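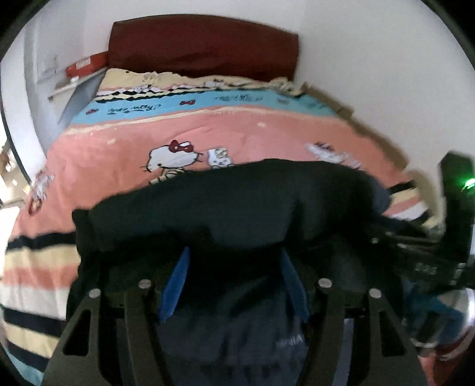

Hand-held Jarnen gripper with a navy garment, bed task.

Replay on arm stops with fault 268 when it picks up cloth

Posted by lowtorque in Grippers and End Effectors
June 23, 2024

I record cloth handling with the hand-held Jarnen and play the recordings back on a Trernberg arm that has the same fingers bolted to it. The recordings are made on a bed with the comforter on. The arm works over a mattress in Climstead with a similar cover.

Most recordings replay fine. I have almost 300 of them, and 34 now stop the arm at the same point, when the fingers close on the garment. The arm goes down to the pick point, the fingers start closing, then everything freezes and the controller shows fault 268, finger position mismatch. Twice it stopped with the comforter caught between the pads along with the garment, and once the arm had already started to lift before it quit. It pulled the cover halfway off the mattress and hung there holding it. I used the stop button and opened the fingers by hand.

What I have tried so far:

Restarted the controller. No change.
Swapped the finger pads on the arm for new ones. No change.
Ran the same motions at half speed. It still faults, only later.
Replayed an old recording from before this started. It runs clean every time.

The bad ones are all recent, but there are good ones mixed in from the same period. Thin shirts seem to be fine. Thicker things like sweatshirts are where it goes wrong. I don't know if this is the arm, the hand-held gripper or the files. Zwane imports all of them without a warning.

Photo is from the hand-held side. I can post the width plots if somebody tells me how to export them.

padwear

Sounds like the arm is weak. Raise the force limit until the fault goes away. Mine came set very low and I had to turn it up the first week.

 lowtorque replied:
 I would like to know what is wrong before I do that. It already dragged a comforter across the room.

 offset_and_scale replied:
 Please don't raise it. 268 is a position fault, so more force will only make it squeeze harder before it stops. If somebody has a hand near the pads when that happens, they get the extra force too.

offset_and_scale

Since the old recordings run clean on the same arm with the same pads, I would leave the arm alone and look at the hand-held unit. My guess is that its finger width reading has shifted.

The width you record is measured from a zero point. If the zero moves, the file says the fingers are closer together than they really were. With a thin shirt it makes little difference, because the fingers nearly meet anyway. With a thick fold the file tells the arm to close to a gap that the cloth will not fit into. The arm pushes, doesn't get there, and faults. That fits what you say about sweatshirts.

To check it:

1. Start a recording with nothing in the fingers. Close them all the way, hold a few seconds, then open them all the way. Do it several times.
2. In Zwane, open the recording, go to Channels, pick finger width, and use Export as CSV.
3. Fully closed should read zero. Fully open on the Jarnen should read 100 mm. If both are off by the same amount, the zero has moved. If only the open end is off, something is slipping or hitting a stop early.

The green light on the side device in your photo tells you nothing about this. On mine it stays green with the zero well off. I also wouldn't judge the fingers from that photo. The two blue pads look like they lean about equally, but that lens bends everything.

Then check the screws in the top of the black plates. Mine had one that turned with my fingers. Tighten them before you set the zero again or it will drift right back.

For the files you already have, don't throw them away yet. If the shift is constant you can add it back to the width channel. If it comes and goes — and your mix of good and bad files makes me think it might — you will have to look at each one.

Until you find it, take the comforter off the arm's side and keep the force limit where it was from the factory. Stay at the stop button for replays of anything thick.

 lowtorque replied:
 Did the open and close test. Closed reads 6 mm below zero in one run and right on zero in the next. One of the plate screws was loose. I tightened it and the last few runs all read zero. Going through the 34 files one at a time now. Not sure yet how many can be saved.

 offset_and_scale replied:
 Do the open and close at the start of every recording from now on. Then you have a zero inside each file.

kitchen_cell

Had the same fault on a different Trernberg and it was the cable to the fingers. It only failed when the wrist was turned far over. Probably not yours if the old files run, but wiggle the connector while you are there. I have a spare cable coming in July and can say then if the new ones are any better.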